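Subject: Re: [vikisent-users] Retraining on the mug set — does relabeling help?

On the list, Valance lab wrote:
> We trained the Vikisent policy on our own two-arm setup with
> the default chunk length and it keeps stalling right after the
> grasp. The arm closes on the handle and then just hovers. Did
> you see this, and did you change the labels or only the model?

We saw the same stall. We tried a longer chunk first and it made little difference. What helped was relabeling the demos.

In our first pass the gripper state was read from the commanded width. With a thin mug handle the fingers stop well before they reach the command, so the policy sees a mismatch at the exact moment it has to decide to lift. We switched to measured width and trimmed the pauses after each grasp, where the operator was waiting or looking around. Those pauses were in more than 476 of the 1722 demos, so the policy was learning to wait.

After that we ran the same evaluation as before, 9 trials per start position. The old model finished 2 of 9 from the hardest start and the new one finished 7. Same seeds, same network, same training time.

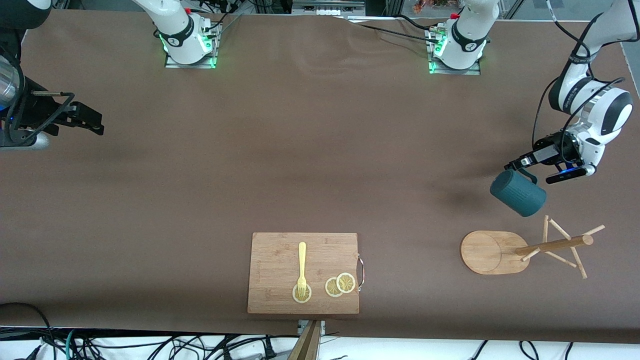
The mug tree is still the weak spot. Getting the handle over the peg needs the mug at the right tilt, and our demos were not consistent about that. The Sampaio group suggested splitting the task at the regrasp — we have not tried it yet.

The relabeling script is in the Rornik repo under tools. It assumes both arms log at the same rate, so check that before you run it.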